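Unit 4: Plain surfaces, cleaning and inspection
Course notes prepared by Marcelle Rey. Bench exercises revised by Sota Tanabe, July.

4.1 Scope

These notes cover the inspection of smooth, light-coloured surfaces before and after cleaning. Textured and patterned finishes are dealt with in Unit 5. Read section 4.3 before the bench session and bring the record sheet.

4.2 Terms

Field: the area of surface being inspected in one look.
Speck: any small dark mark that stands apart from the field colour. The term says nothing about the cause.
Loose speck: one that lifts with a dry cloth.
Fixed speck: one that remains after a dry pass and a damp pass.
Tone shift: a gradual change in lightness or colour across the field. It may come from the light, from the finish or from a film left by a cleaning product.
Boundary: the line where two surface colours meet.

A speck can't be classed as loose or fixed by eye. Until the dry pass has been done, enter it as "unclassed".

4.3 Light

Diffuse light is used for the first look. It evens out the field and makes dark specks easy to find on grey, cream or white. It is poor at showing shallow scratches and dried film, and a second look under a low side lamp is needed for those. Hold the lamp at one side of the field, then move it to the adjoining side and look again.

Tone shifts are often misread as dirt. A pale grey panel can look bluish at one end and slightly green at the other with nothing on it. Turn the panel, if it can be moved, and look again. A shift that stays in the same place relative to the room is caused by the light. A shift that turns with the panel belongs to the surface.
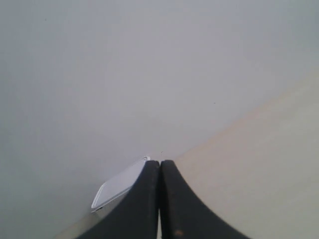 Where two colours meet, inspect each side as a separate field. The eye adapts to the lighter side and will pass over faint marks on the darker one. Specks close to a boundary are recorded against the colour they sit on, with the word "boundary" in the remarks column.

4.4 Procedure

1. Look at the field in diffuse light. Mark each speck on the sheet.
2. Make one dry pass with a folded Plusik cloth, in one direction. Refold.
3. Look again and class the specks that have gone as loose.
4. Make one damp pass with clean water. Dry the field.
5. Class what remains as fixed.
6. Repeat the look with the side lamp.

Don't scrub a fixed speck. It may be a pit or a fault in the coating, and rubbing will dull the finish near it.

4.5 Bench exercise

Work in groups of 2. Each group receives one Vuvis panel and sheet 3467. Allow 100 seconds for the first look. Swap panels with another group and compare entries before the dry pass. Completed sheets go in tray 2470.

Reading for Unit 5: Arruda handout, sections on grain and embossed finishes.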